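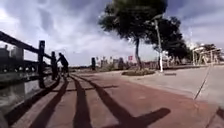 **Walking the railing: a study of one waterside path**
Kobe Van Loon and Lotte De Bruijn, project Brerora

We picked the promenade because we both love it, and it turned out to be a brilliant subject! Our question was simple: what does a dark wooden railing do for the people who use the path beside it? We surveyed 825 metres and filled 24 sheets with sketches and notes.

The first thing we noticed was the shadows. With the sun low, the rails draw stripes over the reddish-brown paving, and the pattern changes as you walk.

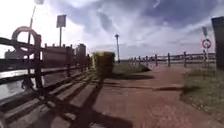

*Fig. 1. Railing with life ring, and its shadow on the paving.*

Lotte wanted to know where the path feels widest. Her answer was the stretch where it curves off to the right and the brown surface meets the pale grey one. We had expected a hard border between the two, but on foot you hardly feel it (Kobe walked it with his eyes shut to check, holding my sleeve).
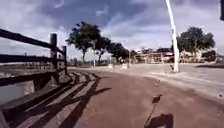 Our drawings of this part are at 1:100, and we redrew them twice to get the curve right.

The posts were Kobe's favourite. They are thick and dark, and he sketched the worn, rounded top of one of them until his pencil gave up.
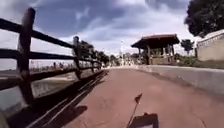 Next we'd like to come back in June, when the sun is higher, and draw the same shadows again. We would also love to ask cyclists whether they ever stop and lean on the rail.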